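Wivus Gingham Table Cover
Sold by Sorum Home Goods, Bosodton

Home > Table and Kitchen > Table Covers > Checked

Wivus Gingham Table Cover, Blue-Gray Check

In stock. Ships folded, with creases you will get to know.

There are table covers for dinner parties, and there is this one, which is for the table in front of the sofa where everything ends up. Paper cups. The bottle someone meant to refill. A sponge that came out to wipe one thing and stayed for the evening. The Wivus is a plain gingham check in a soft blue-gray and white, woven to look decent under all of it.

We have sold tablecloths for 14 years and the returns shelf has taught us a few things. White shows coffee. Black shows crumbs. Anything with a large printed rooster gets sent back in August, once the mood has passed. A check this size hides most of a bad week, and it sits well against gray upholstery, where a lot of our customers have already made their big decision.

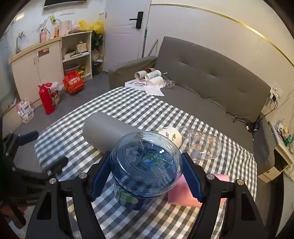

The cloth is a cotton and polyester blend, so it washes like a shirt and dries faster than one. It has a bit of weight to it and hangs down at the sides instead of sticking out like a paper hat. The hem is double stitched. Renato Umali in our workroom checks the hems on every batch and has opinions about corners, which we have learned to schedule time for.

You get the cloth and nothing else. No matching napkins, no runner, no little clips shaped like lemons. If you want clips, the Quiambao set on our accessories page fits a tabletop of ordinary thickness and looks like nothing much, and we mean that kindly.

Choosing a size

Measure the top of the table, then add the drop you want on each side, twice. People forget the second side. For a low table by a sofa, a short drop is better - a long one gets stepped on, and then your cups come down with it. If you fall between two sizes, take the smaller for a coffee table and the larger for a dining table.

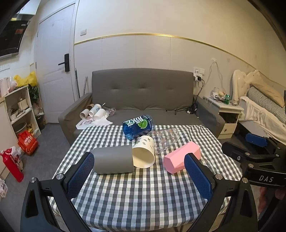

3 min read

Care

Machine wash warm with similar colors. Tumble dry low, or hang it over a door and pretend it's a curtain. Iron on medium if you are the sort of person who irons tablecloths. Wipe small spills with a damp sponge while they are still small. Don't bleach it, and don't put a hot pan straight on it. It's a cloth, and the table underneath won't thank you either.

Expect slight shrinkage in the first wash. We cut each cover a little generous to allow for it.

Questions we get

Will it slide? On glass or a very glossy top, yes, a little. A thin rubber underlay stops that. We sell one, and so does everyone else.

Is the check the same on both sides? Yes. Flip it when company comes.

Does it come in red? It did. Adanech Jemal, who does our buying, says the red made every table look like it was waiting for spaghetti, and we sold out the last 20 at a discount.

Orders and returns

Unused covers can come back within 20 days in the original wrap. Washed ones are yours, with our best wishes. Cafes and rental owners ordering more than 200 should write to the Bosodton office for trade prices.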